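Arkusa Releases Free Planning Workbook for Small Operators Buying Their First Robot Arm

Guide covers the arm in one chapter and everything else in the other five

MEREDITH, December. Arkusa, an independent advisory firm for small laundries, hotels and rental linen services, today released the Turnia Workbook, a free planning document for businesses thinking of buying a robot arm and wondering why the quote is only one page long.

The workbook grew out of the firm's consulting work with buyers who had a budget for a machine and none for the table it would stand over. It runs to 6 chapters. The first deals with the arm. The others deal with work surfaces, cabling and power, grippers, staff hours, and the line in every proposal marked "miscellaneous," which Arkusa has come to regard with great respect.

"People will spend a month comparing two arms and then ask us on the phone whether they own an extension cord," said Catarina Salgado, director of equipment planning at Arkusa. "The arm is the fun part. We would like them to have fun. We would also like them to have somewhere to plug it in."

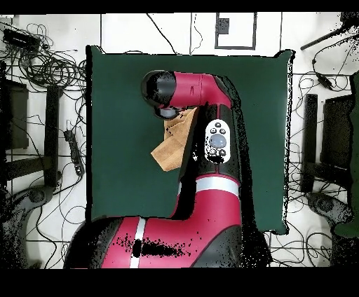
Salgado's team asks every client to fill out the cable and power worksheet before requesting a single quote. The sheet is two pages long and is, by the firm's own admission, the least loved part of the package. It asks for the location of every outlet, the path of every cord, who is allowed to unplug what, and where the chairs are going to go. Early readers returned it with comments such as "Do we have to?" The answer is printed at the top of the second page.

The chapter on work surfaces recommends that buyers settle on a covering early and order a spare. It also suggests picking a color that contrasts with the goods, advice that has started more arguments in hotel back offices than its authors expected. Operators who handle mostly white linen are given a short table of alternatives and wished luck.

For the task itself, the workbook tells buyers to choose one item and stay with it. Arkusa suggests a hand towel. Clients usually suggest a fitted sheet, and the workbook has a page for them as well, placed near the back.

"Start with one towel on one table," Salgado said. "If you can't write down what a properly folded towel looks like in your building, you are not ready to pay a machine to disagree with you. We've had owners and shift leads sit down to write that sentence and come out with 3 different towels."
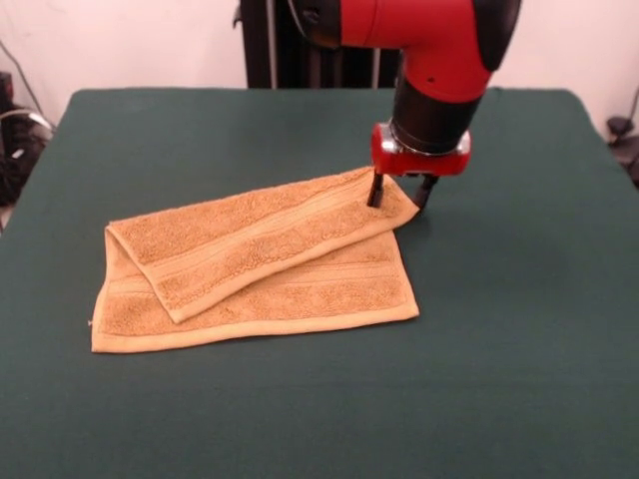 Folding a tan hand towel on a cloth-covered table, with the gripper at one end of the fold.

The gripper chapter takes up the question of fingers, pads and replacement parts. Buyers are advised to price at least 2 spare sets along with the first, and to ask vendors how long a change takes when done by the person who will really be doing it, at the end of a shift, without the vendor in the room.

On staff hours, the workbook is blunt. It includes a blank calendar for the first season of operation and instructs owners to fill in names before filling in savings. Proposals that show savings in the opening week are to be read aloud to the person who runs the folding room, and her reaction noted in the space provided.

The Turnia Workbook was tested with linen services in and near Meredith and edited with help from Tromevport, a regional equipment leasing company. Tromevport contributed the section on lease terms and asked that the phrase "fine print" be removed. It now appears once, in small type.

A first printing of 1000 copies is available at no charge to small operators. A text version can be requested from the Arkusa office, which answers its phone from 9 a.m. to 4 p.m. and closes for lunch.

About Arkusa
Arkusa advises small textile and hospitality businesses on buying, leasing and budgeting for equipment. The firm does not sell robots and accepts no commissions from companies that do, a policy it mentions often.

Media contact
Catarina Salgado, Arkusa, Meredith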